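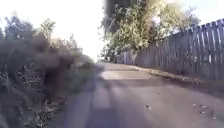
Overgrown growth on the left, board fence on the right.

Home | Garden | Paths | Tools | Contact

How to cut back an overgrown path edge
By Shadi Abu Hammour, May 30, 2019

Plants creep over a hard path a little each year, and soil builds up underneath them. Half a day's work will get the width back.

You will need loppers, shears, a half-moon edger, a stiff broom and gloves. I use the Curnomier shears, but any sharp pair will do.

1. Check for nests before you start. In May there may well be birds sitting, and if you find any, leave that stretch until they have gone.

2. Cut the long stems first, working from the top down. Take brambles off at the base and drag them clear.

3. Trim the rest back to 9 inches behind the edge of the path.

4. Push the edger down along the edge and lever the turf away. Soil that has crept over the surface usually lifts off in strips.

5. Sweep, then bag the cuttings. The Atstead tip takes green waste free up to 3 bags a visit.

The stretch I did last spring was 293 feet long and I split it over two mornings. Stop when your wrists ache. 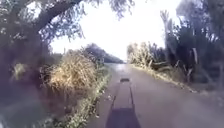
How often does the edge need doing?
Twice a year is enough for most paths, once in late winter and a light trim in early autumn.

Related
Sharpening shears with a flat stone
Botia edging tools compared
Clearing moss from tarmac
Khasawneh compost bins: how to put one together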